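Getting a Light Tabletop Clean (and Keeping It That Way)

I love a pale tabletop, I really do, but mine shows every single thing that happens on it! Coffee rings, glue, pencil smudges, that gray haze you get from sliding tools around. We bought the house in Stakbridge with a workroom off the kitchen, so my table gets dinner prep AND projects, poor thing.

My everyday wipe is 500 ml of warm water with a small squirt of dish soap. Wring the cloth out until it barely feels damp, then go over the whole top in long strokes. Dry it with a second cloth right away (I use old flannel pajamas, cut up). If you skip the drying you get streaks, and on a light surface they'll drive you nuts by 9 the next morning.
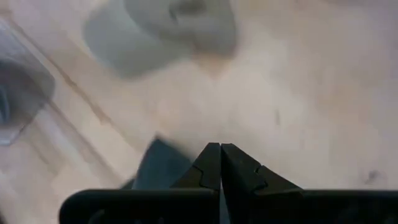 Pale top, dark things on it. Small marks are easier to find from down low.

For dried glue, lay a warm wet rag on it for a few minutes and then push it off with an old plastic card. No metal scrapers, please! Pencil comes up with a plain white eraser. I tried one of those scrubby sponges once and ended up with a dull patch the size of a saucer, so now it stays in the bathroom.

If your top is bare wood and a spot feels rough, 3000 grit paper is way too fine to do much. Start coarser, go with the grain, and try it on the underside first.

Oh, and stick felt pads under anything heavy that lives on the table. Mine came in a big sheet and I'm still cutting circles out of it.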